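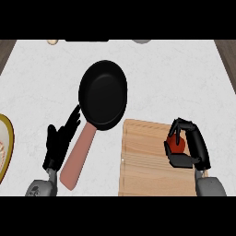 Bakance kitchen set, simulated: left hand by the pan, right hand on the tomato.

4 min read

Progress report, Bakance demonstration set
To: Pavithra Chettiar, Rumau program office
From: Domingo Daza
March 14, 2025

Pavithra, you asked for fewer adjectives this time, so I will start with the number. We have 900 accepted demonstrations of two-handed kitchen tasks, all collected in simulation, all replayed and checked by a person before they went into the set. The target for this stage was also 900. Please enjoy the coincidence, as I don't expect to deliver another.

What we collected

Every demonstration is one operator driving both arms through one short task at the counter. The pan tasks and the cutting board tasks make up most of the set. Food items are small and round to begin with, the tomato being the favorite, which is a polite way of saying it was the first model that didn't fall through the board. Positions of the pan, the board and the food change between episodes, and so does the clutter near the edges of the counter. The marble stays. We tried a plain gray counter in August and the operators complained it was like working in a parking garage.

We throw out more than I would like. An episode is rejected if the hand passes through an object, if the operator pauses long enough to be thinking about lunch, or if the replay ends somewhere different from the original. The last of these was our biggest problem until we moved to Chacko, our new recording tool, which saves contact forces along with the joint positions. Replays now match well enough that I have stopped opening them with one eye shut.

What went wrong

The frying pan. Its handle is long and the fingers are many, and for a good while the left hand would settle beside the handle looking confident and then close on nothing. Some 45 episodes had to be recorded again after we fixed the collision shape of the handle, which had been slightly thinner than the handle everyone could see. The operators had been telling me this for two weeks. I had been telling them to try harder. I have since apologized, with pastries, which do not appear in the budget.

Round food is still awkward. A finger curled over the top of a tomato holds it nicely until the palm shifts, and then the tomato leaves. We kept a portion of the recoveries, where the operator loses the object and gets it back, and labeled them separately. The first training run used them and the second did not. I would rather not say which did better until both have been repeated, as I made that mistake in the last report and you quoted me to the board.

Operators

We have 17 trained operators on the roster. New people need a practice day before anything they record is usable, and the controls for the thumb remain unpopular. A revised mapping is being tested now - early comments range from "fine" to a drawing I will not attach.

Money

On budget, apart from storage. The force data makes each episode larger than we planned for, and I would like to move part of the travel line over to cover it. No one was going to that conference anyway.

Next

Tasks that need both hands at once, such as steadying the pan with one hand while the other brings food over from the board. We have also started converting the set to the Bulus format so your evaluation group can load it without phoning me. I need from you:

- a yes or no on the storage transfer
- the list of held-out objects, if it exists
- a decision on whether lost-and-recovered episodes count toward the next target

The third one matters most, and I have a preference, and you can probably guess it.

Domingo

2 comments | 0 shares

We use cookies to remember your preferences. Accept | Manage settings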